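Handout 6 – notes to go with the Girkdale visit

Read before the seminar. Sorry these are rough, typed most of it on the bus back.

Who we saw: the manipulation lab at Girkdale, second floor. Our host was Krešimir Stojanović, who runs the demos and also wrote the grid software (they call it Worna – you'll see the name in the reading). 34 of us, two groups. Group B got the longer Q&A, so if you were in A, copy these parts.

The work on the day – arms over a taped table, household objects, teach pendants to the side. Then plates.

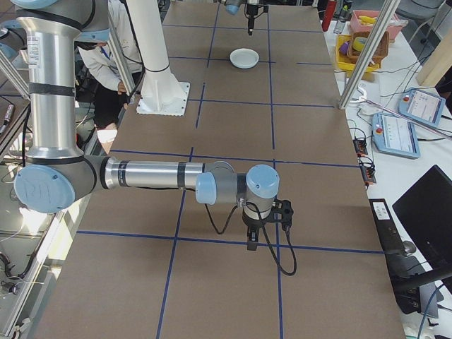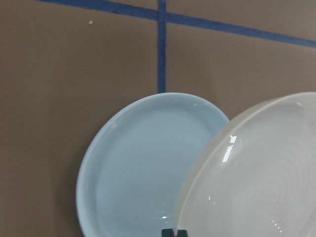

1. Why the grid

Tape squares are for people first. Someone resetting the table between runs needs to know where a thing goes without measuring. Worna keeps a list of cell numbers and deals them out at random so you don't end up with everything in the middle. K.S. said their first 200 runs were more or less useless – whoever did the resets kept using the cells nearest their own chair. Model learned the chair, in effect. Good exam-time example of sampling bias, write it down.

Question from group A: does the robot use the tape? Answer: not on purpose. But it's in the camera view so it could. They retape at a different spacing every so often to check. Performance dropped the first time they did it, less the second.

2. Two views

Overview camera: fixed, sees the arms and the table, gets blocked when an arm crosses over. Wrist camera: moves with the gripper, sees very little but sees it close. Neither is enough alone. Remember the occlusion diagram from week 3 – same thing, real hardware.

Wrist view also has no fixed "up". If you're doing the coordinate frames problem set, this is where the hand-eye transform comes in. Tool frame, camera frame, base frame. Know which one your numbers are in before you subtract anything!!

3. Plates

Thin edge, shiny face, not much to grab. Things that came up:

– reflections move when the camera moves, so a highlight is a bad feature to track
– depth sensors do badly on glossy or see-through stuff, you get holes in the map
– overlap: when one plate covers part of another, where does the hidden edge go? You have to guess from the curve you can see
– approach angle matters more than grip force. Most of the class guessed force. Come in along the rim

K.S. gave 19 as the number of different plates in their set. They want more with patterns.

4. Teach pendants and safety

Pendant = handheld box, screen, red stop button. You can jog the arm joint by joint or in straight lines. Straight lines feel easier but will take you thruogh a singularity if you aren't watching the elbow. Joint mode to get out.

House rule at Girkdale: one person per pendant, and that person doesn't do anything else. No phone, no notes. Same rule will apply in our own lab in March, so get used to it.

E-stop vs. pause – not the same. Pause holds position and can resume. E-stop cuts drive power and needs a reset. If in doubt hit the stop, you won't be told off for it.

5. How much data

Around 300 runs per task before they bother training. Failed runs are kept and labeled, not deleted. The Riviere paper (on the reading list) argues for keeping them as well but for a differnt reason – compare the two, half a page is plenty.

For the seminar

Bring:
– your sketch of the three frames, with arrows
– one question you didn't get to ask
– half page on Riviere

Hatstead visit is next, smaller place, conveyor work, closed shoes again. Sign-up sheet on my door. If you missed Girkdale, talk to me, you can do the write-up from these notes plus somebody's sketch.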